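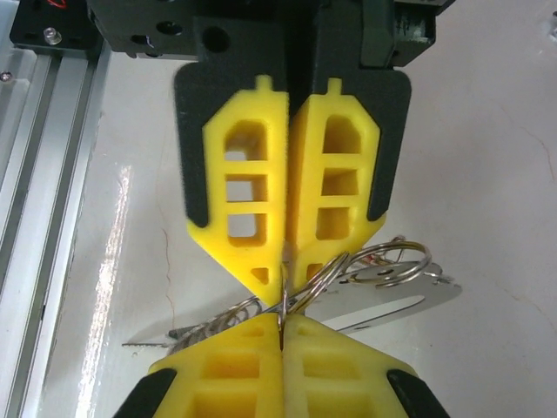

3 min read

Keyrings and metal puzzles, the sort-out. Quick one before tea and it's already gone five. Proper write-up when I get a minute, don't hold your breath.

Background for anyone new. The metal bits have lived all together in a biscuit tin since we moved to Ukutero. Keychains, split rings, disentanglement puzzles, the odd bolt. Every one of them has a loop on it somewhere and every loop will find another loop if you leave it in the dark long enough. Pick up one thing, get five. So in June we tipped the lot out and started again.

Keychain stuff first, then. Small, metal, all in a clump, goes about as one object. Best way I know is to lift the whole bunch by the middle and see what wants to drop off. Sometimes half of it falls away on its own. Sometimes nothing does and you put it down and go and make a coffee.

A few things learned on the keyrings -

Don't pull. Pulling tightens. Give it a jiggle and look for the ring that moves when the others dont.

Split rings are the worst for it. The cut end opens just enough to let a thin wire in and then it's in there for good. Thumbnail, or a flat blade if you like your thumbnails.

Swivel clips next. If the spring's gone, bin it. Tamsin Cosgrove kept hers and they were back in the tangle by the evening.

Anything with a tag on goes in an envelope, tag and all, and gets written up later. I've got envelopes from last year I still haven't written up, so maybe ignore that one.

Then the puzzles, which is what most of you come here for. Wire and plate types mainly. The steel one was a favourite on the day - shiny curved plate, round holes through it, a big ring looped through one end and smaller ones hanging about. Very pretty. Picks up every colour near it, and every fingerprint too. Hold it up by one of the little rings and let the rest hang and you get a far better idea of how it goes together than you do poking at it flat.
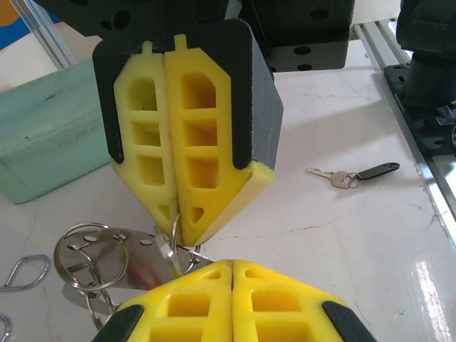 Chia-jung Liu reckons fifteen minutes for a plate puzzle if you've done one like it before. I had not. I had the wrong ring through the wrong hole for most of the afternoon and then had to undo that before I could start on the real thing. Reinaldo Peixoto just sat there with his tea saying "other way", no idea if he meant the ring or the plate or me.

There's a drawing of something close to it on page 52 of the old Troseo booklet. Close but not the same, the holes are spaced differently and the drawing shows the bar on the outside. If anyone has the later edition could you check? Photocopy is fine. Phone picture is fine.

Cleaning, since it always comes up. Soft cloth, that's it. Washington Marinho uses Hirkex paste on his and they do look lovely but the paste gets in where the wire is joined and goes white, and then you're in there with a cocktail stick. Up to him. On anything with a mirror finish I'd stick with the cloth and a bit of breath, same as glasses.

Storage, new system. Puzzles go one to a bag, rings closed, heaviest at the bottom. Keyrings on a length of dowel with a cork on the end. No more tin. (The tin now has biscuits in. Very strange feeling.) I bought a pack of 80 zip bags, the small ones, and they're too small for the big wire loops so those are in sandwich bags for now. Looks a mess, works ok.

Couple of bits looking for a home if anybody wants them:

Horseshoe pair, chain slightly bent. Still goes.

Twisted nails, the easy ones. Good for kids. Khrystyna-Mariia Moroz has first refusal as she asked first.

Two keyrings from Shi, one a bit scratched, no split ring on the other so you'd need your own.

Small heart and bow, no solution sheet. I never solved it so can't help you there.

Collect from me or I'll bring them to the next table evening, half six, same place, bring a lamp if you've got one as the overhead light bounces off everything steel and you can't see which wire is in front. A tea towel under your work helps as well, for the noise if nothing else.

Next up is the brass box. Nothing done on that yet. It's mostly padlocks and I've only found keys for the ones I don't like.

Recent galleries
Brass padlocks, before the clean
Wooden burrs on the windowsill
Tamsin's button jars
What was in drawer 56
Troseo booklets: covers and inside pages
Table evening, the cast iron lot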